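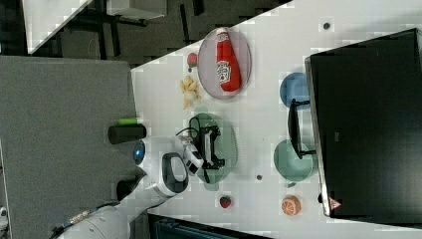 Helmi Harju wrote back on the ticket before lunch to say that the misfire on car 78 comes in above 6,000 rpm in third and fourth only, never in second, and that she would like it sorted before the January test if we can possibly manage it. She added that the plugs were new, the coils were swapped left to right and it made no difference at all, and that the driver is getting a bit fed up with lifting halfway down the back straight.

**Ticket 186 - high-rpm misfire, club GT car 78**
**Status:** closed, see last entry
**Handled by:** Aino Laaksonen, trackside support, Rovow

**Entry 1, 9:40 a.m.**
Thank you so much for the detail, Helmi, it really does help. So many tickets come in with just "runs bad" and then we all spend a day guessing! I've gone through the two logs you sent from the Hivden circuit. Battery voltage looks healthy, 13.8 all the way through, and the crank signal has no dropouts that I can find. Fuel pressure is where my eye keeps going back to. It sits nicely at idle and in the pits, then sags in the long right-hander and doesn't fully recover until you're off the throttle. Could you tell me which pump is in the car, and whether the Bellia filter is still the one from last season?

**Entry 2, 11:15 a.m.**
Helmi says the pump is the Verbruggen unit, fitted over the winter, and the filter is the old one. It went in at the same time as the seat, so it has done a full season plus two test days. I've asked her to do these in order, and please only one at a time, or we won't know which one fixed it:

1. Change the filter and keep the old one in a clean tray.
2. Check the voltage at the pump plug with the engine running, not at the relay.
3. Run the car with a full tank, then again at a quarter, and send both logs.

**Entry 3, 2:30 p.m.**
Filter changed. The old one had some fine grit in it, nothing dramatic, and the misfire is still there. Pump plug voltage is 11 with the engine running, and that got my attention right away! The battery is making 13.8, so we are losing nearly three volts somewhere between the front of the car and the tank. I asked her to follow the feed wire back by hand and to look very closely at every crimp, including the ones hiding behind the trim.
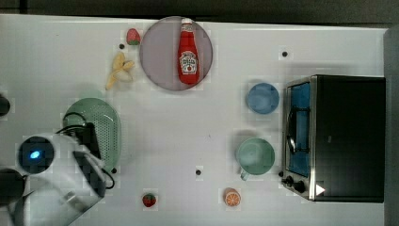 A pump short on voltage will often look perfectly fine at low load and then fall behind once the injectors are asking for more, so I do feel good about where this is heading. It also fits with second gear being clean, as the car simply isn't up there long enough for the rail to drain down. I always think of a squeeze bottle when I explain this to newer crew members, like the ketchup lying on that plate - a light press is plenty for a little dab, but you have to keep a good firm squeeze going if you want a steady stream out of it. The pump is the hand in that story, and ours is getting tired in the long corners.

**Entry 4, 4:50 p.m.**
Found it, or Helmi did, I should say. The pump ground was bolted down on top of fresh paint on the rear bulkhead, with one star washer just about biting through. The feed side also had a crimp that came apart with a gentle tug. She scraped the bracket back to bare metal, made up a new ground with heavier wire, and redid the crimp. Voltage at the pump plug is now 13.5, running.

**Entry 5, following morning**
Both logs are in, file 666 is the full tank and the next one up is the quarter tank. Pressure stays flat through the right-hander on every lap of both runs, and there's no misfire in third or fourth. I did notice the oil temperature sensor reading a touch jumpy on the second run. It's a separate matter and I've opened a new ticket for it so it doesn't get lost in this one.

Helmi, please put the old crimp in the box with the filter when you send it over, I'd love to have a look at it. Closing this one now, and say hello to the driver for me!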